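Short Fiction | Work & Rules
3 min read
375 shares

The Handing-Over Rule

The Office of Household Machines at Gasturcombe received the draft of Rule 102 on Jun 18, 2024, and assigned it to the Junior Examiner, who had been employed since January and had not yet been given a rule of her own. The draft governed the conduct of a kitchen arm in the presence of knives. It was one sentence long. It stated that no arm shall offer a blade to a person.

The Examiner was directed to test the sentence against the simulated counter maintained by the Buva firm, to record all objections, and to return a final text.
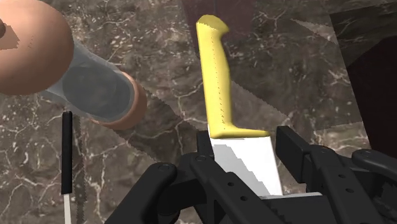
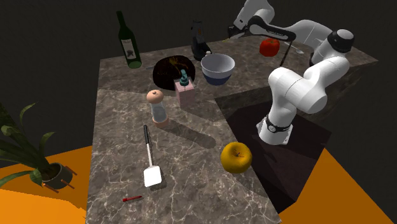
The simulated counter, from close by the yellow-handled knife and from farther back.

One respondent objected in writing that the draft said nothing of what the arm should do in place of offering. Her mother had an arm at home, she wrote, and on being asked for the bread knife it would go and stand over the bread knife and wait. Was that the conduct the Office wanted? If so, the Office should say so, and should say how long.

The Examiner entered the objection as number 3 and read it again after lunch.

She then booked the test room on the second floor of the Marwat Building, where the simulation was shown on a wall screen. In the first trials the controller, a Gekura of the older type, was given the draft rule and a plain instruction to assist with supper. It moved the fruit. It moved the pepper. When the simulated person held out a hand for a knife, the arm stopped above it and remained there for 375 seconds, at which point the trial was closed under the time limit. The log recorded full compliance.

The Examiner wrote "full compliance" on her form. She crossed it out, initialed the correction as required, and asked for another trial.

It was the practice of the Office that an examiner should not remain in the building after six without a signed request. The Examiner signed several. During the second week she prepared a new text, under which the arm would set the knife down flat on the counter, with the handle toward the person, open its gripper, and withdraw before the person reached. The word "withdraw" caused difficulty. The Senior Examiner returned the page with a question in the margin: withdraw to where? She wrote in a distance. He returned the page again, observing that kitchens in Gasturcombe were small and that an arm fixed to a counter could not leave the room.

She changed the clause to read that the arm shall withdraw as far as the counter allows and shall hold still there until the person's hand is clear of the blade. The Senior Examiner did not return it.

The second text was run 1005 times. The log was long, and the Examiner read it at home, which the Office did not forbid. Most entries were the same. The knife was set down, the gripper opened, the arm drew back and held still, and the simulated hand came in and took the handle. In one entry the simulated hand had been set, by some error in the schedule, never to arrive. The knife lay on the marble. The arm held still at the limit of its reach until the trial was closed.

The Examiner considered whether this was a failure under the rule. She found no clause that it broke. She added one permitting the arm, after a suitable interval, to ask whether the knife was still wanted, and to put it away if it received no answer.

The Senior Examiner inquired what she meant by suitable. She replied that she had thought of her grandmother, who was slow in crossing a kitchen and disliked being hurried, and that she proposed two minutes. He advised her that grandmothers could not be cited in a finding. The two minutes were approved.

A copy of the final text was mailed to each respondent, as the procedure provided. The respondent who had submitted objection 3 sent back a card. Her mother's arm had been updated, she reported, and the first evening it had asked about the bread knife in the middle of a telephone call, and her mother had told it to wait. It had waited. She wished to know whether the two minutes began again.

The Examiner opened a new file, wrote the question at the top of the first sheet, and signed a request to remain in the building after six.

3 comments
Filed under: Short Fiction, Machines at Home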